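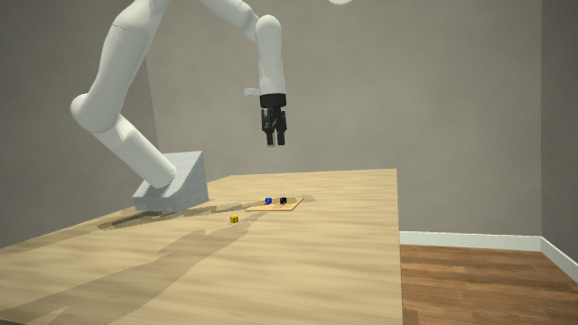 Gripper pointing straight down, well above the table. The blue and black dice are on the board, the yellow one on the table.

Workshop Tips: Keeping a Bench Arm in Order

Park the arm with the gripper empty and clear of the tabletop before you do anything else. Then cut the power at the wall and wait 60 seconds. The joints on our Plokano can sag a little when the brakes let go, so keep a hand under the wrist the first time.

Wipe the white covers with a damp cloth and a drop of dish soap. Stay off the solvent. Go along the seams with a dry paintbrush, working from the base up to the wrist.

Clean the fingertips separately, with a lint-free rag. If parts slip, check the pads for a shiny patch and change both pads together. A worn one next to a new one pulls everything to one side.

Base bolts loosen over time. Check them every 280 running hours, going corner to corner, and mark each head with a paint pen so you can spot movement later.

For a quick test after service, use small dice. Pick each one up, set it back down and repeat 3 times at 33 percent speed. Put a couple on a thin board and leave one on the bare table, so the arm has to work at two heights. If it only misses on the board, measure the board again before you touch the calibration.

Write the hours and the pad change on a strip of tape under the table edge. Ours was last done in September and the tape is still readable.

Castillo workshop pages, Clernport. Updated June 22, 2021.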